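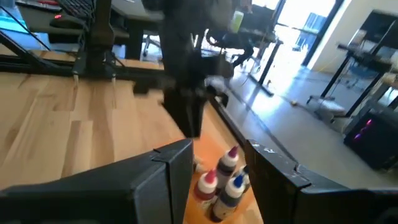

Grendik Bench Cell: Gallery and Buying Notes

Grendik is our tabletop handling project. It covers picking up, moving and setting down small packaged goods, mostly bottles, on a shared bench. This page goes with the equipment request for next year and is meant for people who have to read the request without having spent time at the bench. Prices are from the quotes we had in hand in April.

Bottle handling, view from the gripper
Squeeze bottles with colored tips, grouped on the orange surface between the two gripper fingers. A second arm is in motion over the table behind them.

Gripper fingers
The right finger has lost some of its black finish along the upper edges. Fingers are listed in the request as a consumable, with the pads, and should stay there. In last year's plan they sat under capital equipment and every replacement needed its own approval.

Wrist camera
This is the view the operator and the software both work from. Close to the bench, the fingers take up a good part of it, so we are asking for a lens choice to be included in the Trisura quote before we commit to a camera body.

Bottles
Tightly grouped bottles are the hard case for us. The fingers need room to get down on both sides, and a bottle standing against its neighbor doesn't leave much. Any supplier who wants to demo a gripper is asked to do it on a group like this one and not on a single bottle in the open.

Light
Daylight from a large window reaches the work area and reflects off the concrete floor. Blinds and a fixed overhead light are in the request at $300. We had left them out of the first draft as a facilities item, and facilities sent them back to us.

What we are asking for

Gripper, two-finger, adjustable stroke: $4,000. The quote is from Dravetau and includes the mounting plate and cable. It does not include spare fingers. Lumanlan quoted a similar unit with fingers included but could not confirm that their controller works with our arms, and the question is still open with their sales office.

Spare finger sets: 6. One set is fitted at delivery and the rest go in the drawer. Plain flat fingers are enough for boxes. For bottles we want at least some of the sets with a softer pad, and Dravetau will mix the order if we tell them at the time of purchase.

Wrist camera: price pending. Trisura has offered a loan unit. We would like to run it on the bench through a full working day, morning sun included, before asking for a firm number.

Bench and frame: no request. The wooden tabletop and the black metal frame do what we need. If the rail layout changes later, that will come as a separate item.

Test goods: small purchases budget. Bottles get dropped and labels get scraped, and new ones cost less than the paperwork. Please buy a range of cap shapes. Cone tips and flat caps behave differently when a finger brushes them from above.

Cable guides and strain relief: small purchases budget. These were forgotten twice. Add them to the first order.

Lead times

Dravetau gives 6 weeks from purchase order to delivery for the gripper. Finger sets ship with it if they are on the same order and take longer if they are not. Allow time after delivery for mounting, calibration and the safety check, and do not book demonstrations against the delivery date.

The camera loan can start as soon as the form is signed. It does not depend on the gripper, and we suggest doing it first.

Blinds are fitted by the building contractor and have to be scheduled through the front office.

Costs that don't show up in the quotes

Training time. Each new operator needs supervised hours on the bench before working alone, and the supervisor's hours come out of the project too.

Downtime. While the new gripper is being fitted, the arm it goes on is out of use. We plan to do this between test rounds.

Support contract. Dravetau offers a yearly plan. We have left it out for the first year, which is covered by the standard warranty, and will ask again when that runs out.

Shipping on returns. Lumanlan charges the customer for return freight on evaluation units. Dravetau does not. This matters if we end up trying both.

Storage. Spare fingers and pads need a labeled drawer near the bench. The shelf by the door is full.

Open questions

Whether the Lumanlan controller can be made to work with the arms we have.
Whether the camera and the gripper can share one cable run to the wrist.
Whether the pads should be ordered in one hardness or two.
Who signs for the loan unit.

Comments on the request go to the Grendik project inbox. Put the line item in the subject so they can be sorted.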